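How Does a Cupboard Open and Shut?
A Goduteo page for curious people aged seven and up
Written by Agata Mazza

Go and find a cupboard, any cupboard you like, and open the door very slowly. Now shut it again. You have probably done that so many times in your life that your hand does it all by itself while your head is thinking about biscuits, but there is a good deal of clever work going on in there, and today we are going to be nosy about it. 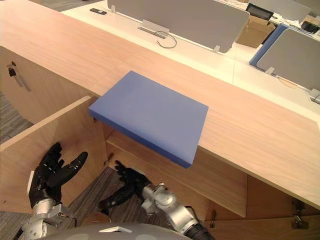
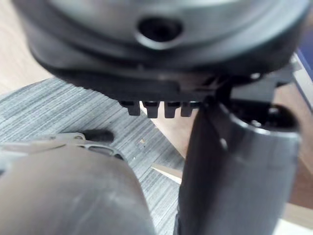
First picture: a pale wooden cupboard with a door open and a blue block on top. Second picture: dark grey plastic, very close up, with four small tabs in a row.

Let's start with the hinge

A hinge is the bit of metal that joins a door to the rest of the cupboard. Look low down in the cupboard picture and you will find a small metal one near the bottom of an upright panel (there is another hinge fitting on the second door, the one that is partly open).

The simplest sort of hinge has two flat pieces, a bit like the covers of a book, and a pin running down the middle where the spine of the book would be. One piece is screwed to the door and the other is screwed to the cupboard. When you pull the door, one piece swings round the pin and the other stays put. Lots of kitchen cupboards have a fancier kind that folds up inside like a little metal elbow, and those are lovely to watch if you put your nose right up close and move the door a tiny bit at a time. Mind your fingers, please! The hinge side of a door can pinch even harder than the handle side.

My friend Dennis Birkett has mended cupboards in Prumercombe for 17 years and he says that a squeaky hinge is only asking for a drop of oil.

Why is the handle so far away from the hinge?

Try this with a grown-up's permission. Push a big door open with one finger, right out at the edge where the handle is. Easy! Now push it with the same finger very close to the hinge. Oof. The door is just as heavy as it was before, but your push has to be much stronger to get it moving. The further you are from the hinge, the more your push counts, and people who make doors have known this for a very long time and put the handles where you would want them.

Locks and keys

Some cupboards have a lock as well, like the small black one at the left of our wooden cupboard. Many cupboard locks work with a little metal arm hidden behind the door. Turn the key one way and the arm moves behind the frame, so the door can't swing. Turn it the other way and the arm gets out of the road again. Bigger locks, such as the one on a front door, often have a row of tiny pins inside, and the bumps on the key have to lift every pin to exactly the right height before anything will turn.

What about the block?

Did you notice that the blue block pokes out a little way past the edge of the wood? Things can do that without falling. Every object has a balance point, and for a plain block that is the same all the way through, the balance point is in the middle. As long as the middle stays over the counter, the block stays too. Try it with a book on a table, pushing it out a tiny bit at a time, with a cushion on the floor underneath.

Joining things without screws

Wood likes screws and glue, but plastic can do a different trick. Because plastic bends a little and springs back, two pieces can be made with tabs and slots that click together. That is how the lid of a felt-tip pen stays on, and very likely the battery cover on your torch. I can't tell you what the four black tabs in the close-up are for, but have a hunt round your home for other tabs, clips and catches. Phong La's class did this and made a list of 66!

Words to remember

Hinge: a joint that lets a door swing.
Catch: something that holds a door shut.
Overhang: the part that sticks out past an edge.
Tab: a small piece that sticks out, sometimes made to fit into a slot.

Next time: why drawers get stuck.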